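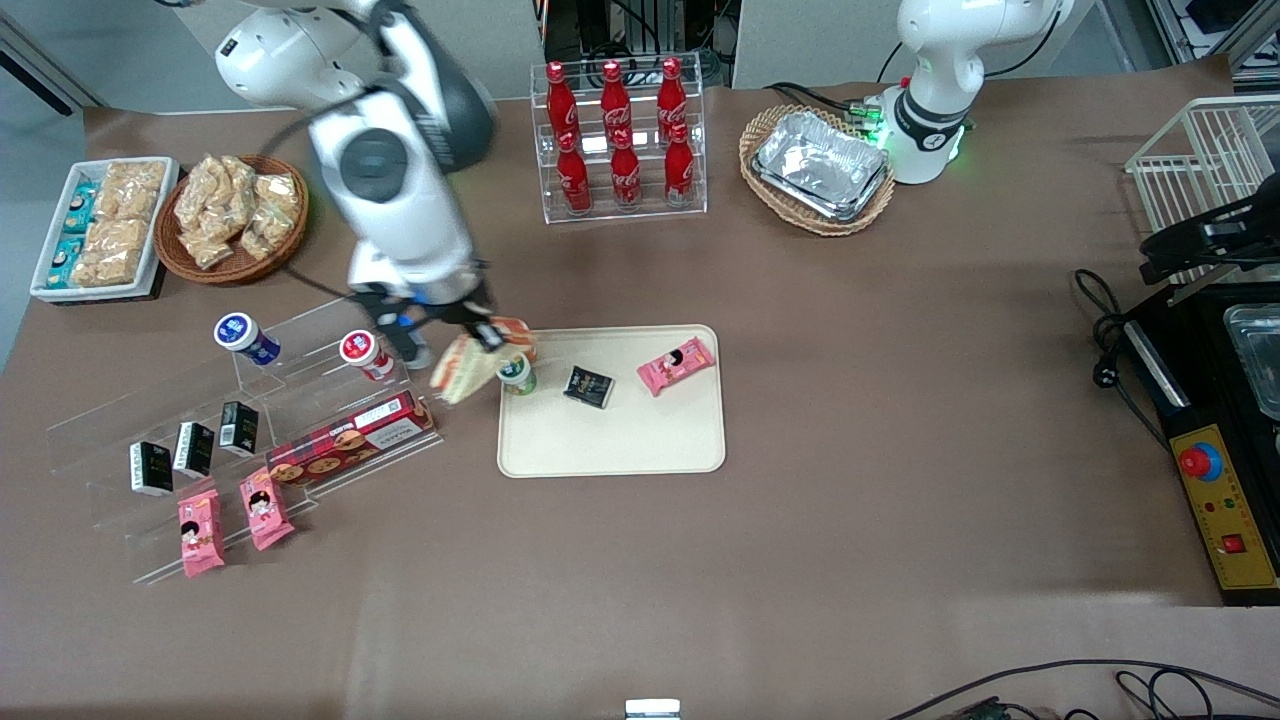 ベージュのトレーに並ぶ軽食の品々。三角形のサンドイッチは透明フィルム包装。

軽食トレーの配置設計

会議や研修で出す軽食は、品目の選定に比べて載せ方の検討が遅れやすい。ケータリング会社Zamdenで盛り付け仕様を担当するShabnam Hayatは、トレー1枚を一つの図面として扱う。品目ごとに底面の形、高さ、重心を記録し、置き場所を決めてから発注に移る手順である。

基準となるのは角を丸めた長方形のトレーだ。角の丸みは清掃性に優れるが、隅の有効面積を減らす。小型の蓋付きカップは底が狭く、運搬時に倒れやすいため、左上の隅に寄せる。四角い小箱は中央に置く。底面が平らで滑り出しやすいが、隣の品との間隔が保たれていれば、多少傾いても支障はない。菓子の小袋は形が定まらず、右端に斜めに置くと短辺方向の寸法に収まりやすい。

サンドイッチの扱いはやや難しい。三角形の包装品は、断面を上に向けると具が見える一方、接地面が小さくなる。斜辺を下にすれば安定するが、占有幅が広がる。Zamdenの仕様では1個の上限を920円のセット価格から逆算し、パンの厚みもこの段階で決める。フィルムの合わせ目は下面に回し、持ち上げるときは側面の中ほどを挟む。角をつまむとパンがつぶれ、黄色い卵サラダのような柔らかい具は端へ寄る。

飲料はトレーに載せない。ボトルは重心が高く、軽い品と同じ面に置くと、傾いたときの影響が大きい。透明アクリルの2段ラックなら後列が一段高くなり、前列の陰に入ってもキャップとラベルの位置を確認できる。前後の列をそろえておけば、欠品は正面から一目で分かる。

予備のアルミ容器は、重ねて楕円形の籐かごに入れる。薄いアルミは縁が変形しやすく、積み重ねたまま横から押すと外しにくくなる。Hayatの仕様書では、かごの縁と容器の間に指の入る余裕を取るよう定めている。

400食規模の催事では、50食ごとに見本トレーを1枚置き、配置を照合する。品目を差し替えた場合は、見本も同時に組み直す。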